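# Recipe Collection: Frequently Asked Questions

The Plarine recipe collection is maintained by the Cavia Cookery Library. The answers below apply to all recipes in the collection, including those submitted by members.

## How many recipes does the collection hold?

The collection currently holds 1,757 recipes, of which 103 are dumpling, bun and flatbread recipes. New entries are published on Saturday mornings.

## Can I search by ingredient?

Yes. Enter up to seven ingredients in the search field, separated by commas. Recipes containing all of the listed ingredients appear first. The search recognises common alternative names, so "coriander" and "cilantro" return the same results.

## Which measurements are used?

All recipes use metric measurements. A cup is 250 mL and a teaspoon is 5 mL. Members should note that an Australian tablespoon is 20 mL, while many overseas recipes assume 15 mL. Where a recipe was first written with the smaller spoon, the quantity has been converted before publication.

## Are oven temperatures for fan-forced ovens?

Temperatures are given for conventional ovens unless the recipe states otherwise. For a fan-forced oven, reduce the stated temperature by 20 degrees Celsius and check the dish shortly before the end of the cooking time.

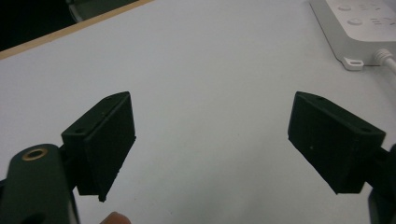
Cooking times for steamed dishes are counted from the moment the water reaches a full boil. They do not include the time needed to heat the steamer.

## How do I submit a recipe?

Members may submit a recipe through the Susix portal. Each submission must include:

- a title and the number of serves
- a full list of ingredients in order of use
- a numbered method
- the source, if the recipe has been adapted

Submissions are reviewed by the recipes editor, Nazma Paul. The editor may amend the wording of a method for clarity but will not change quantities without the member's consent.

## Can I substitute gluten-free flour?

Substitution is suitable only for recipes marked GF Option. Other doughs in the collection have not been tested with gluten-free flour.

## May I print or share a recipe?

Recipes may be printed for use at home. Permission is required before a recipe is reproduced in a newsletter, on a website or in any item offered for sale. Requests should be made in writing to the Gallagher Street office and should state the title of the recipe and the intended use.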